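Telling Animal Stories, Session 4
Writing the Lost-and-Found Pet Feature
Course notes, Kwesi Amissah

Welcome back! Last time we did shelter profiles, and I loved reading them (the one-eyed ferret will stay with me for a long while). Today it's reunions: pet goes missing, pet turns up, everybody cries. Readers adore these stories and so do I, so let's learn to write them well.

Our working case is Stulora, a gray tabby from Mevthorpe who slipped out through a laundry room window and was gone for 100 days. Koen Vermeulen, who owns her, kindly let us use his full interview. You have the transcript from last session. Please bring it every time, marked up and messy!

Where to start

Most of you will want to open with the escape. Try opening with the finder instead. In Stulora's case that's the night clerk at the Van Dijk feed store, who heard scratching behind the seed pallets at 4 in the morning. She had no idea whose cat it was, and neither does the reader, so the two of them get to find out together. Isn't that a lovely way in?

Then go back to the window. Keep it short, three or four sentences, and get us to the search.

The middle

This is where drafts sag. A search is a lot of the same thing over and over: flyers, phone calls, walking the block with a can of tuna. Pick one night and tell it fully. Koen's night at the Ekton rail yard runs two pages in the transcript and it's wonderful stuff, with the flashlight dying and the wrong cat coming out to say hello.

Check your distances. Koen said the feed store was "miles off." Get a map and measure the route yourself. The same goes for microchips: ask who scanned the animal, and ask what the scanner showed. A chip holds an ID number that leads to a registry record, so don't write that the chip "tracked" her. It can't.

Small household things

Ask owners about ordinary objects. People searching for a cat are often told to leave out something that smells of home, and what they choose is great material. Koen put an old T-shirt on the porch. Get the color, the fabric, how worn it was. "A piece of clothing" gives your reader nothing to hold on to, and a specific shirt sticks.

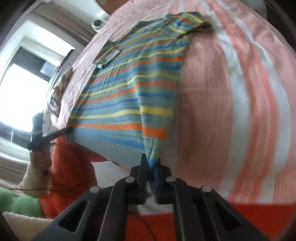 Striped knit shirt on a pink striped sheet. Practice: describe it in one sentence.

Keep that sentence plain. One good color word beats five, and I'd cheer for anyone who gets by with a single adjective.

The reunion

Let the animal behave like an animal. Stulora walked past Koen, ate, and went to sleep in the sink. He laughed telling it, and that laugh belongs in the piece.

For July

Draft due at our first July meeting, 1030 words at most. Interview at least 3 people, one of whom never met the pet before it was found. Bring a printed copy for trading. I can't wait to read them!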